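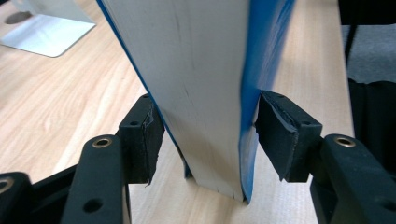
Blue-covered book, page side out.

Minutes, Himton Reading Circle, 29 March 2020

On the line: Bernd Kasten (chair), Pao-chu Mok, Tien-fu Chiu, Reijo Karppinen. King-fai Yang joined after item 2 and asked what he'd missed. He was told: item 1.

1. Last minutes. Approved, with one change. Reijo did not "storm out" in February. He left to move his car.

2. The long novel. We are on page 787 of 993. Pao-chu has finished and would like it noted. Tien-fu has stopped at page 30 and would like that noted too. Bernd proposed that members who haven't read a chapter speak second when it is discussed. Carried, Tien-fu speaking second.

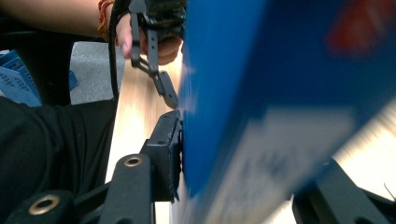 3. Meeting by phone. Everyone agreed it works fine, several of them at the same time. Pao-chu will send out the dial-in code the night before. Members with dogs are asked to think about where the dog will be.

4. Library loans. The branch is shut and due dates are on hold. Reijo asked if this covers a book he has had out since September. Bernd said he would rather not be the one to ask.

5. Next book. King-fai put forward a history of canals, in two volumes. Tien-fu asked for something short – a pamphlet, if there is a good one. Vote tied, with Reijo on mute.

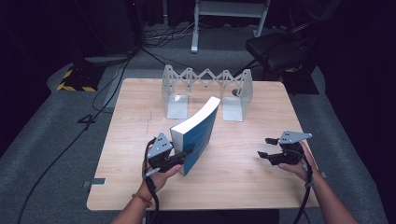 Bernd used the chair's vote for the canals, first volume only. Pao-chu already owns both and will lend the second to anyone who gets that far.

6. Other business. The cookie fund stays where it is until we can eat in the same room again. King-fai objected to the word "fund."

Action: Pao-chu, dial-in code. Tien-fu, page 31.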